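Student Robotics Project, Bañez Hall
Progress report to the Fakora Fund, second period
Prepared by Vandana Singhal, faculty advisor

Where we stand

The students have now recorded 2640 handling attempts, against a plan that asked for more. I would not read much into the number either way. A good share of the early attempts repeat the same easy grasp on the same stiff objects, and Béla Győri and I disagree about whether they should count at all. He would keep them. I have left them in the total and flagged them in the spreadsheet.

Cloth is the weak spot. In the proposal we wrote that soft items would be "routine" by this point. They are not. Of the 139 cloth attempts logged since September, 4 had to be thrown out for bad timestamps, and the rest have not been scored by a second person. Until they are, I am not willing to report a success rate, and I would ask that the rate on the club's poster not be quoted.

Spending

Parts are under budget. Travel is over, mostly the Vondlow regional, where we placed in the lower half and learned that our setup takes about 3 times as long as the schedule allows. Normand Girard has the receipts.

Staffing

Mariama Boateng has taken over scoring from Lorne Landry, who graduates this term. The handover notes are thin. The Votley software license was renewed, although I remain unconvinced that the students need it - most of them use their own scripts.
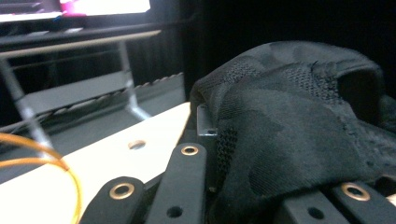

Bañez Hall Student Robotics Club

Dark fabric held up at the gripper is the sort of item the cloth group works with. The weave changes from smooth ribbing to an open mesh on the same piece, and the scoring sheet has one box for "material." Mariama wants it split by surface. I agree, but it means rescoring older entries, and I doubt that fits in the hours we have.

Next period

Second scoring of the cloth set comes first. New objects wait until it is finished. The club meets on Friday to decide whether to enter Vondlow again; my own vote will be no unless setup time comes down.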